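8月 / 文:Ambros Gisler

作業部屋の椅子、ずっと迷っていたんですが、やっと丸いスツールに落ち着きました! 買ったのはBemineの「Pal」。背もたれなし、座面は黒の丸、脚はクロームの高いタイプです。

もともと私は立ったり座ったりが多くて、背もたれ付きの椅子だと毎回引くのが面倒で(しかもすぐ上着掛けになる)。スツールなら腰をちょい乗せして、すぐ立てる。これが想像以上にラクでした。組み立ては10分。説明書の絵が小さすぎて、座面の向きで一度やり直したのを入れてもその時間です。

座り心地は、正直ふつう。最初の30分は「お、いいかも」と思うんですけど、長くなるとお尻の前側がじわっと痛くなってきます。腰を据えて書き物をする日は、私は今でも食卓の椅子に逃げてます。短い作業を何回もする人向きですね。
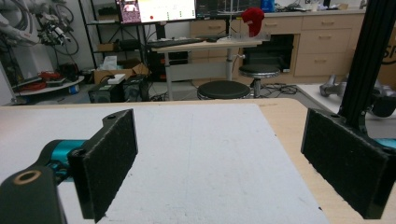

黒の丸スツールは高低2種。右の背が高いほうがクロームの脚です。

高さ違いを並べるのはかなりおすすめ! 低いほうは棚の下段を触るときに、高いほうは立ち机と合わせるときに、と自然に使い分けるようになりました。あと、一本脚の白い机って足元がすっきりしていて、スツールとの相性がいいんですよね。うちもいつか机を替えたい。

気になる点もいくつか。まず座面、黒なのでホコリがとにかく目立ちます。白っぽい粉の出る材料を切った日なんてもう大変で、濡れ布巾を常備することに。それからクロームの脚は指紋がつく。つきまくる。それと床の配線! 脚でケーブルを踏むとガタッと傾くので、私は壁際にまとめ直しました。

以前使っていたIsteoのスツールは軽くて持ち運びやすかったけれど、12か月でネジがゆるんで、座るたびにキイキイ鳴くようになってしまって。Palは今のところ無音です。重いぶん、掃除機をかけるときに「よいしょ」となりますが。

総合すると星4つ。座面がもう少し厚ければ満点でした。色違いのグレーも気になっているので、セールになったらたぶん買います。

コメント(3件)

みかん箱:高いほう、身長が低めでも足は届きますか? ぶらぶらするのが苦手で……。

Ambros Gisler:みかん箱さん、一番下まで下げればつま先は着くと思います! 心配なら低いほうが安心かも。

toro:クロームの指紋、メガネ拭きで落ちますよ〜。

当サイトではCookieを使用しています。閲覧を続けると、Cookieの使用に同意したものとみなされます。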